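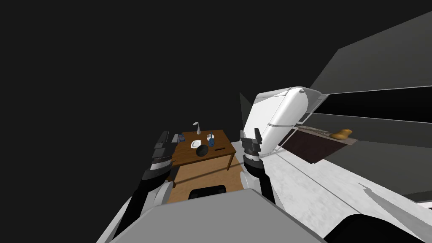
The planner is fine until the scene changes underneath it, was the first remark from the floor, from a visitor in the second row, and most of the afternoon at Flivton was spent on that point. The visitor's complaint was that a motion plan computed against a stale map of the table is worse than no plan, as the controller will follow it faithfully. The presenter agreed and moved the replanning slides forward.

Filed under: Visits / Simulation and Control

The Flivton open day in October had one subject, the software stack used to develop two-armed kitchen tasks in simulation. It has three layers. Yap is the perception module, which turns rendered camera views into a list of objects with poses and confidence values. Perar is the planner. Underneath sits a joint controller with no name, referred to all day as the bottom loop.

Yap publishes at 11 updates a second. The bottom loop runs far faster, and the gap is bridged by holding the last known pose and widening its uncertainty until a new one arrives. Bowls resting on plates are a known weak point: where one overlaps the other from the head view, Yap tends to merge them into a single item. The present remedy is a second check against the expected outline of each object. I would have liked to see figures for how often that check is wrong, but none were shown.

Perar treats the arms as one system with a shared collision model, which includes the robot's own body, the table and the cabinets. Each query is allowed 400 milliseconds. If no path is found in that time, the task layer picks another grasp and asks again. Planning for both arms at once costs more per query, but the earlier version, which planned one arm and then fitted the other around it, stalled whenever the two had to work close to the table edge.

Scenes are described in plain text files, and object positions are varied by a seeded generator. A nightly run covers 2000 episodes across 300 layouts. Every failure is stored with its seed, so it can be replayed with the planner's search tree drawn over the view. This was the best tool on show. One replay had an arm refusing a reach that looked clear — the cause was a collision shape for a cabinet door left over from an older layout.

Questions at the end were mostly about contact. Friction values are set by hand and the team from Prurkness, who maintain the physics settings, said they do not trust results for wet or flexible items. Transfer to hardware was left for the spring session. The slides and the replay viewer are to be sent to those who signed in at the desk.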